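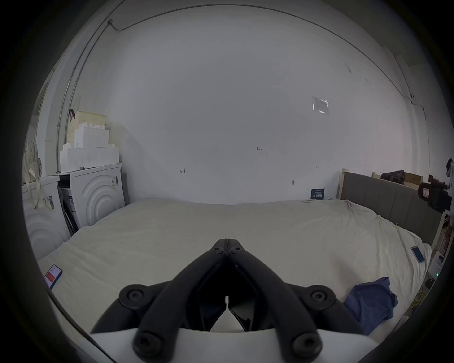
Progress report to the Wodau Fund, 11/11/2020
Furnished rooms at Drarach House

The grant covers the furnishing and bedding of the rooms on the second floor at Drarach House. Work on the beds is now finished and the remaining money is set aside for storage. Each room has been given a bed, a fitted sheet and a spare set of bedding. We chose the grey upholstered headboard with the vertical seams over the plain one, as residents sit up in bed to read or use their phones. The pale cream sheets wash well, but they crease, and on some beds they bunch towards the side. We have asked Tkachuk, who supply the bedding, for a deeper fit on the next order.

Storage is the weak point. The white shelving beside the bed takes small items only, and bags and cardboard boxes end up piled up behind the headboard. Clothes are left on the corner of the bed for want of a proper rail or a chair. Cables are a related problem: they hang down by the shelving to near the floor and get in the way of the vacuum cleaner.

Spending to date

Sheets and spare bedding from Tkachuk came to 231 pounds, against 300 in the budget. Delivery was charged at 200 pounds in total, as agreed in the original application. There has been no spending yet on storage.

Changes to the plan

The first plan had a bedside table in every room. We would like to replace these with a closed cupboard from Zellov, tall enough for a bag and a box, and 2 wall hooks per room. The cost falls within the same budget line, so we are asking for approval of the change and no extra funds.

Next period

Cupboards to be ordered once the change is approved, and fitted in December. Cable clips to be fixed along the back of the shelving at the same time. The deeper sheets will be tried in one room before we order for the rest. Receipts for the bedding and delivery are attached.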